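Small Towns Still Need Someone Who Will Climb the Roof

Posted 2018-01-30 by Trilok Pathak

My aerial came down in the first big wind of January. I called the number on the old sticker inside the meter cupboard and got a recording telling me the firm had moved to "online scheduling." The nearest slot was 2 weeks off. There used to be 4 people in Plariddale who put up dishes and aerials for a living. Now there are 2, and one of them is trying to retire.
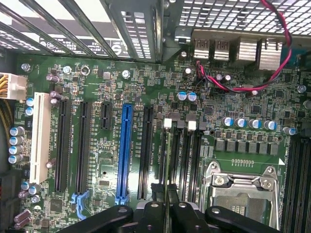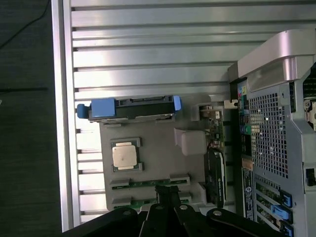
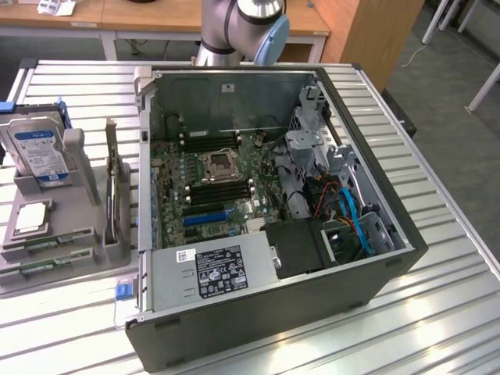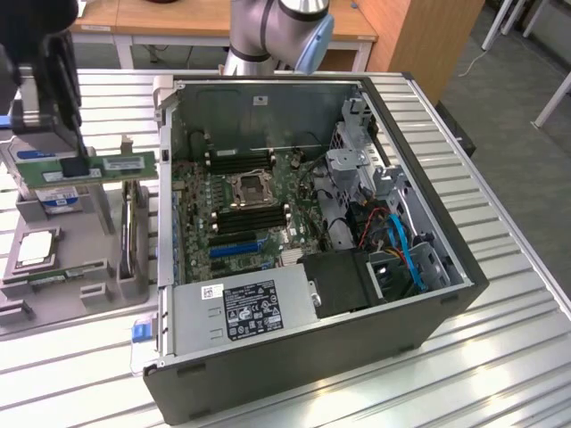

I think we are making a mistake by letting this trade go, and I want to say why without getting sentimental over it.

The usual argument is that TV comes down the internet line now, so the thing on the roof is finished. That may be true in the city. On the Sillby side of the valley the line is old copper, and in the evening it slows to the point where a movie stops every few minutes. People there are paying for a fast package and getting a slow one. A dish gives them a steady picture. An aerial gives them the local channels with no monthly bill at all. For a retired couple watching the news and a ball game, that is plenty.

The second argument is that you can do it yourself. You can buy a kit for under $200 and there are videos. I tried it once, in 2000. I got the bracket on crooked, ran the cable over the edge of a gutter where it rubbed through, and spent most of a weekend shouting down to my wife about signal strength. Then I paid Bhardwaj to come and do it over. He used the right wall plugs, left a drip loop in the cable, and sealed the hole where it came into the house. The aerial he put up is the one that fell last month, and I don't hold that against him.

What he charged seemed high to me then. It doesn't now. He carried insurance, he owned proper ladders, and he knew which houses lost the signal when the trees on the ridge leafed out. The national companies send whoever is free that day, and whoever is free has a fixed time for each job. If your chimney is awkward, they mark it "unable to complete" and drive off. My neighbor has had that twice.

I looked at the Uvulier box as well, the one that sits on the windowsill. It is a decent product if you live in sight of the mast. I don't, and it found a shopping channel and one station that came and went.

The county pays for training in plumbing and electrical work. It could add a short course in aerials and dishes without much trouble. Half of it is wiring and working safely at height, and they teach both already. A young person with a van could make a fair living between here and Sillby, and could handle home network cable on the same visit.

Until then, if you have a local installer, call them before you call the big outfit. Pay the bill on time. I have a booking for next week with the one who hasn't quite retired, and he has asked me to cut back the ivy first.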